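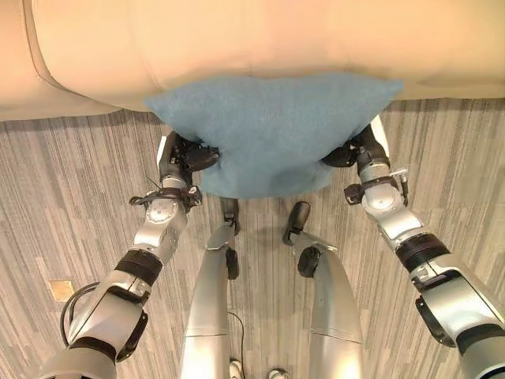
The Living Room, Finally

Gallery posted 18th January

We moved to the house on Kadovach Street last May with the firm plan of having the living room finished by the end of summer. We didn't say which summer, so technically we are ahead of schedule. Several people have asked for pictures, mostly people who saw the place while it was still full of boxes and wanted to know if we had found the floor. We found the floor. It has carpet on it.

Captions are mine. Complaints about the color scheme can be sent to the other adult in this house, who picked beige and went to bed.

The sofa
Large, beige, and slightly peachy when the light catches it, although the store called the color "Oat Dusk" with a straight face. The model is the Avedum, which I had assumed was a cough medicine. It cost 900 dollars after the discount and was delivered to the wrong side of the street.

The arm
I like the curved seam where the rounded arm turns into the seat. It's the one part of this sofa that looks like somebody had an idea. Also an excellent place to lose a pen.

The blue pillow
Light blue, square, fuzzy as a tennis ball. It was bought to "pick up the blue in the curtains," and then we didn't buy the curtains. It has a faint crease across the middle that comes back however much you plump it, and it spends more time down by the carpet than up on the seat. I've made my peace with this. The pillow never had a problem with it.

The gap under the sofa
Narrow enough that the vacuum won't go in, wide enough for every single thing a child owns. We got a yardstick under there last week and recovered 8 crayons, a library card, and half a cracker of no known brand.

The carpet
Came with the house. We were going to rip it up in the first month. Then we walked on it barefoot in the cold weather and the subject was dropped.

The rug we don't have
We looked at rugs. We went to Mazandarani on the far side of town, where a very patient man unrolled about 16 of them while we nodded as though we knew what we were looking at. We came home with a rug pad. It's in the garage, waiting to meet someone.

The lamp corner
Durik floor lamp, assembled twice. The second time it was on purpose. The instructions are all drawings of a cheerful little figure with no face, and by step five I understood why they'd left the face off.

The bookcase
Arranged by height for one whole afternoon. It is now arranged by who was in a hurry. The bottom shelf is board games, and I would not lift any of those lids without a hand underneath.

The evening pickup
The house rule is that the floor gets cleared before anybody goes upstairs. Pillows on the sofa, blankets in the basket, anything with wheels against the wall. It takes ten minutes if everyone helps and four if they don't. Getting the pillow back up is the part that makes the room look finished, so if company is pulling into the driveway, start there and shut the door on the rest.

Pillow placement, a household dispute
One of us believes in the corner, tipped up on its point like a diamond. The other believes in flat against the back, where a person could conceivably lean on it. The diamond side has been ahead all winter through sheer persistence.

Still to come
Curtains (not blue), something for the big wall, and a side table to hold the coffee that is currently being held by me. Hallway pictures will go up next, once the hallway has stopped being where we keep the ladder.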